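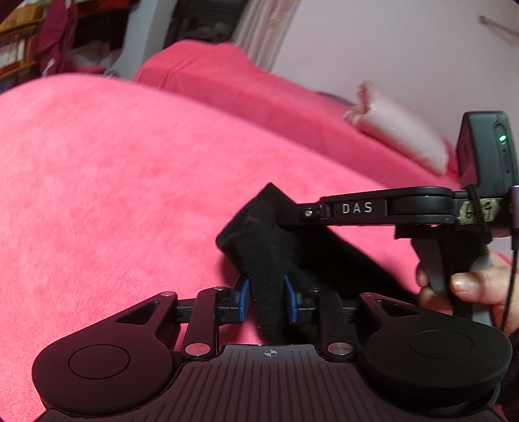
A black sock held between the blue finger pads, over a pink fleece blanket.

Sock tips I brought home from the open day at Jarnar

Last September I went to the open day of Jarnar, a small robotics workshop in Toledo. I expected big machines and loud noise. Instead, they showed housework, and the longest part of the demonstration was about socks. A person holds a gripper by the handle and does the job with it, so that later a robot can learn the same job. I stood there for 30 minutes and I wrote my notes on the back of the program.

With only two fingers you must think where to take hold of things. My own laundry goes faster now, so I share what I learned.

Take the sock by the open end. The toe will hang or fold over by itself, and you see quickly if it is inside out. At home I used to grab in the middle and then turn it two or three times.

Lay the socks on one plain color. On my flowered bedspread I always lost the dark ones. A light fleece blanket is good, also because the socks do not slide on it. Fleece gives fuzz to black socks, though, so shake them after.

Spread first, match later. Put all of them flat with the toes to the same side, and only then look for pairs. For me it is 14 pairs in a normal week and I finish before the kettle boils.

Do not pull the cuff over the pair like a ball. The lady at the Brelholm table, where they sold drawer boxes, told us that this makes the elastic tired. She folds the pair in thirds and stands it up in the box. I bought one box with 18 places and it fits my drawer with a little room left.

Keep a small bag for single socks. Mine hangs inside the closet door. I empty it on the bed every second wash.

If your hands hurt in the morning, as mine do in winter, try kitchen tongs with silicone tips for taking small things out of the washer. I had this idea on the bus home. Metal tips can catch the knit.

Next time I will write about towels, they had a table for this too but the line was too long.

Posted 2019-01-10 in Laundry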